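Drerlow buses to shorten holding time for lost property

24 January 2021

Items left on buses in Drerlow will be kept for a shorter time starting in May, and the counter where riders pick them up will move from the Hashemi Street depot to the Dodero Road transfer station.

Ulard Transit, which runs the town's buses, posted the changes on its website and put printed notices on board its vehicles. Riders now have 181 days to claim most things. Under the new rules they will have 74 days.

The company said the storage room at Hashemi Street is full and that the building is due to be given back to its landlord when the lease runs out in the spring. The room at Dodero Road is smaller. It was used for paper timetables and spare signs and is being fitted with shelves.

According to the notice, 839 items were handed in during the last calendar year. That is fewer than in the year before, which the company puts down to lower ridership. Many routes ran on a reduced timetable for much of the year, and the late buses on the Dodero Road line were dropped in the spring and came back only in the fall.

Fewer riders also meant fewer people coming to the counter. The depot was closed to visitors for several weeks, and claims had to be made by phone or by mail. Some things that would normally have gone home within a few days stayed on the shelf until the holding time ended.

Hats, gloves and umbrellas make up the largest share of what is found, the company said, followed by bags, water bottles and phones. Baseball caps come in all year. Winter hats and gloves start to arrive with the first cold mornings and keep coming until the snow is gone. 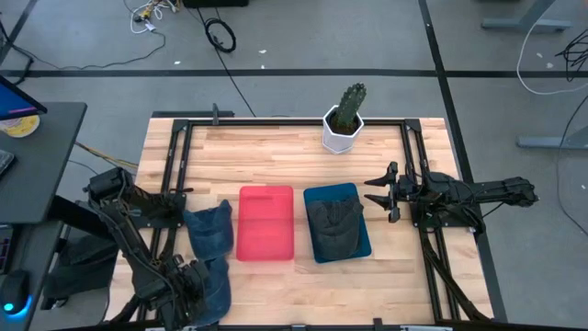 A gray baseball cap on a teal tray, with a potted cactus at the back of the table.

Most of the low-value items are never asked for. The company said riders will usually call for a phone on the same day, and often within the hour, but few will make a trip across town for a glove or a plain hat. Even so, each item has to be tagged, written into the log and given a place on a shelf.

Drivers check their vehicles at the end of each run. Anything they find goes in a bag with the route number and the time, and is dropped off when the bus returns for the night. Items reach the lost property room the next working day. That part of the process will stay the same, except that a van will carry the bags to Dodero Road from the garage.

WHAT CHANGES

The 74-day limit will cover clothing, umbrellas, bags, books, toys, sports gear and household goods.

Phones, laptops, cameras, jewelry and watches will still be kept for the full 181 days. So will keys, and so will medical items such as glasses and hearing aids. Wallets and purses with a name in them will be kept for the same time, and the company will go on trying to reach the owner by mail or phone as it does now.

Cash will be handed to the town, as before, if no one has claimed it by the end of the holding time.

Food and drink will be thrown out the day it is found. The current rules let drivers hold sealed groceries overnight, and the company said this led to problems with smell and pests at Hashemi Street. Wet clothing will be hung to dry when there is room. If it has mold on it, it will be thrown out.

Bicycles left on the front racks are not covered by the new rules. They will be stored at the garage, where they are kept now.

The date a holding time starts will be the date written in the log, not the date the rider reports the loss. Anything logged before the changes take effect will be kept under the old limit, so some clothing found this spring will still be on the shelf in the fall.

FEE STAYS AT $2

The fee for picking up an item will remain at $2. It is charged once per visit no matter how many things are claimed, and it can be paid in cash or taken off a fare card. Riders who travel on a school pass, a senior pass or a disability pass do not pay it.

Ulard Transit had looked at dropping the fee when it drew up the new rules. It decided to keep it for now, the notice says, and will look at it again when the next set of fares is prepared. The money goes toward bags, tags and postage.

Items can also be mailed to their owners. The rider pays the postage in that case, and the pickup fee is not added. Keys and small electronics make up most of what is sent this way. The company will not mail anything made of glass or anything that does not fit in a standard box.

HOW TO CLAIM

Riders who have lost something are asked to fill out the form on the Ulard Transit website or call the customer line. They should give the route, the direction of travel, the time of day and a description of the item. A brand name, a mark or a stain can help staff tell one item from another, and so can a note of what was in the pockets.
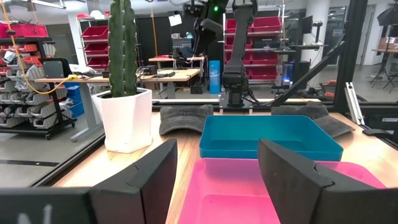 Two gray caps on a wooden tabletop. Similar items can be hard to tell apart from a short description.

Plain dark clothing causes the most trouble at the counter. Several black umbrellas or gray hats may be on the shelf at the same time, and riders sometimes go home with the wrong one. The new form has separate boxes for color, size and condition. It also lets riders attach a photo if they have one.

People who come to the counter will need to show some form of ID. For phones, they will be asked to unlock the screen. For keys, they will be asked to describe the ring and anything attached to it, and staff will not bring the keys out until they have done so. A parent can claim for a child, and a friend or relative can claim for someone else with a signed note.

The counter at Dodero Road will be open on weekday mornings and on one evening a week. The company has not yet settled on the evening. Hashemi Street is open on weekday afternoons only, and riders who work during the day have asked for other hours in past surveys. There will be no weekend hours.

For the time being visits are by appointment, with one person at the counter at a time, and face coverings are required inside the building. The company said it would decide closer to the move whether appointments are still needed.

UNCLAIMED ITEMS

Clothing that is still on the shelf when the holding time ends will be washed and given to the thrift store on Hashemi Street, which has taken coats and hats from the bus company for several years. Items in poor shape will go to textile recycling. Umbrellas that still open will be placed in a stand at the transfer station for anyone to take on a rainy day. Broken ones will be scrapped.

Books will go to the Drerlow public library for its used book sale. The library has not held the sale since last winter and has limited space for boxes, so books may be kept at Dodero Road for a while after their date has passed.

Phones and computers will be wiped by a contractor before they are recycled. They will not be sold. Jewelry and watches will be offered at the town's yearly auction of surplus goods, along with unclaimed bicycles. Keys will be melted down.

Single gloves have their own rule. Ulard Transit has been pinning them to a board in the waiting area at Hashemi Street, where riders can look through them without filling out a form or paying the fee. The board will be moved to Dodero Road and hung beside the ticket machine, and it will be cleared once a year at the end of winter.

GETTING TO THE NEW COUNTER

All town routes except the hospital shuttle stop at Dodero Road. The Hashemi Street depot is served by a single route, and the walk from the stop has no sidewalk for part of the way, a point raised in comments to the company when it asked riders about its buildings.

The new counter is on the ground floor, next to the restrooms, with a ramp from the bus platform. There is short-term parking on the north side of the station. Drivers picking up large items can ask for the loading door to be opened.

The depot counter will stay open until the move. It will then close for one week while the shelves are emptied and the log is checked against what is in the room. Riders will still be able to report losses online during that week, but nothing will be handed out. Holding times that would end during the closure will be extended until the new counter opens.

Comments on the new rules can be sent to Ulard Transit through the website or left in the box at either building. Printed copies of the rules in large type are available from drivers on request.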